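Home | Interviews | Materials | Archive | Contact
Last updated September 21, 2018

Aurélien Tessier has spent four years specifying surface finishes for Trosari, mostly printed panels for small workrooms and laundry areas. We spoke in August at the Breturholm office, where the talk kept returning to pattern scale.

"People choose a print from a sample the size of a playing card," he said. "On three walls it behaves differently. The chip size has to be judged at the distance where you stand and work."

His preference for enclosed worktops is a terrazzo-style print on a white ground. Black chips carry the contrast, he said, and mustard and pale pink keep the wall from reading as gray. He repeats the same print on all sides and lets the corner posts mark the joints.

The worktop is a separate decision. Tessier favors a marbled print in gray and off-white, with some brown in it. It hides dust well, but he concedes that it also hides small pale objects.

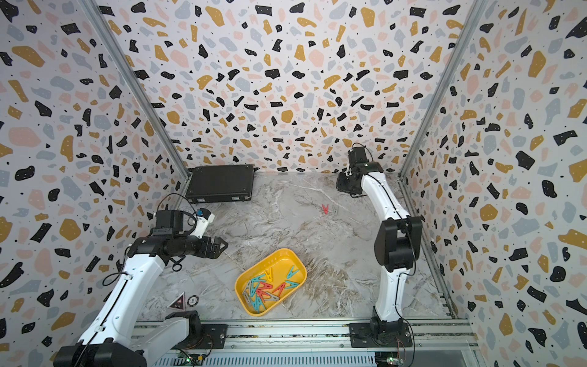 Clothespins in a yellow bin and on the marbled top, with terrazzo-print walls behind.

"Take the clothespins," he said. "The red one you find at once. The pale gray one next to it is close to the color of the table. A yellow one in a yellow bin has the same problem."

I asked whether he would change the bin. He would. A mid-blue bin would separate from most pin colors, and he would keep the raised rim. The flat black case in the rear corner he would leave alone, as it contrasts with both the wall and the top.

On sorting, he has few rules. Pins go in one bin, and anything with latches goes to the back. At Nundollow, a shared laundry he fitted out with the supplier Espinoza, the tops are 800 mm deep and set at a height of 90 cm. He now considers that depth excessive.

"You lose the last 2 inches at the back," he said. "I would order them shallower next time."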